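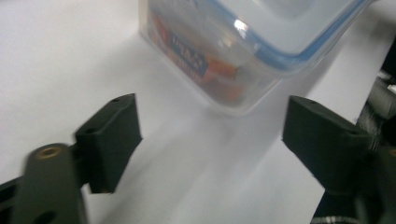 Household Materials, Lecture 6: Seals, Lids and the Slow Death of the Biscuit

Reading time: 4 minutes

Search the handouts Enter a word Go

Last week we did hinges, and several of you have since written to me about your kitchen cupboards. Please stop. This week is about keeping air on one side of a wall and food on the other, a problem people have been failing at since the first clay pot.

1. What a biscuit wants

A biscuit leaves the oven very dry. The air in a kitchen is a good deal damper, and water moves from where there is plenty to where there is little until the two come to terms. The biscuit goes soft. Bread begins wetter than the air and goes the other way, which is why a loaf left on the side turns hard and a cracker left beside it turns limp. (Bread also stales for a second reason, to do with starch settling back into crystals. That happens inside a perfect seal too, and faster in the fridge. See Lecture 9.)

It follows that you should never store cake and biscuits together. The cake hands its moisture to the biscuits and both are ruined, as at most family gatherings.

2. Four ways to shut a box

The plain fit. One piece of tin slides over another. Air gets through the gap, but the gap is long and thin, so it takes its time. Good enough for shortbread, provided the household is greedy.

The ground joint. Two hard surfaces rubbed together until they match, as in the glass stopper of an old sweet jar. Lovely when new. One grain of sugar on the rim and you own an ornament.

The snap lid. A bendy plastic lid is stretched over a rim and tries to shrink back. It works until the plastic gets tired of trying. Hot washing speeds this up, and so does being stored at the bottom of a drawer under a casserole dish.

The gasket. A soft ring is squashed between two hard parts and fills the small faults in both. This is the method to remember for the exam, mostly because it is the one I like.

3. Why soft beats accurate

Students tend to assume that a better seal needs better machining. It is far cheaper to accept that both surfaces are a bit wrong and put something forgiving between them. The ring has to be soft enough to follow the bumps and springy enough to keep pushing back. Chewing gum manages the first and fails the second. A steel washer has the opposite trouble.

A ring left squashed for years slowly forgets its old shape. This is called compression set. You can see it in an old preserving jar, where the rubber comes off flat and shiny and stays that way. Throw it out. My predecessor, Gerrit Mkhize, kept his in a drawer "for emergencies" and left 92 of them to the department.

Corners are where seals fail. A round lid presses evenly all the way round, while a square one held by clips presses hard near each clip and rather less in between. Makers round off the corners so that the ring can follow without kinking.

4. The Brastley test

Done in June by Tanvir Saha and Rafsan Sikder for their second-year project, at our Brastley site. They filled boxes with dry crackers, left them in a damp cellar and weighed them every morning. The full write-up runs to 33 pages and is better than most things I have published.

What they found, in short: the gasket boxes did best, the snap lids varied wildly, and the old tin did much better than anyone had bet. The worst result came from an expensive box whose ring had been put back upside down after washing. Opening the box daily to weigh the crackers also let the cellar in each time – a flaw they spotted themselves on day three and reported with some dignity.

5. For the seminar

Bring one lidded container from home. Empty, please. Half fill it with water, shut it, dry the outside and hold it upside down over the sink, not over Ashraful Gazi's laptop. Then write some 200 words on where it leaked and why. If it didn't leak, remember that water is a poor stand-in for air: a gap can hold back drops and still let vapour wander through all night.

Reading: Abernathy, "Notes on Lids", chapters 2 and 5. Skip chapter 3, in which he falls out with cork.

Written work is due by 24 December 2018. I didn't choose the date either.

Contact the Lerbridge teaching office | © Lerbridge Household Materials | Back to top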